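The Bruvunley Gear

Hongjun Yao had been told the gear came out of the old tower clock at Bruvunley, and he did not believe it. Tower clocks were brass and iron and pigeon muck. The man from Onard wanted 500 for it, with a letter to prove where it had been.

"Anyone can write a letter," said Hongjun.

"It's signed."

"Anyone can sign one."

He read it again anyway. The clock had stopped at 6 one evening in April, it said, and had been taken apart by a Mr Ugwu, who kept the one wheel out of sentiment. Hongjun had known plenty of clock men and had yet to meet a sentimental one. They kept things because they were tight.

Still, he had come 29 miles, and there was the dark cloth laid over the table with its fold lines still in it, as if somebody had wanted the business to look like a christening.

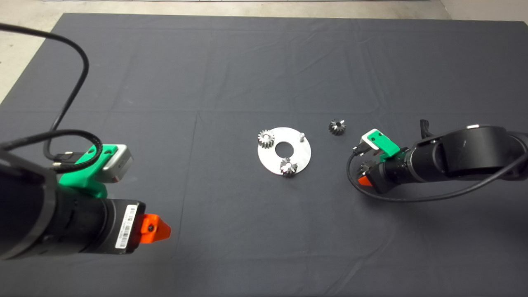 The cloth at Nirer, with the gears laid out.

"Which tooth was it that stopped the clock?" he asked.

The Onard man looked at the letter, front and back. "It doesn't say."

"No. It wouldn't."

He bent closer. He had expected something smooth and new, fresh from a catalogue, and he was rather put out to be wrong.
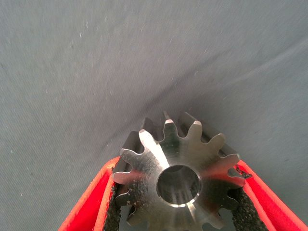
There was wear on it, he would give them that. Small pits, fine scratches, a speckled look to the face on one side. It had done a job of work somewhere - in a pump, say, or a lathe, or a machine for wrapping toffees. That didn't put it in a tower.

"I'll give you 2," he said.

"Two hundred?"

"Two pounds. And you can keep the letter."

The man folded it back into its envelope and asked whether he'd be wanting a receipt.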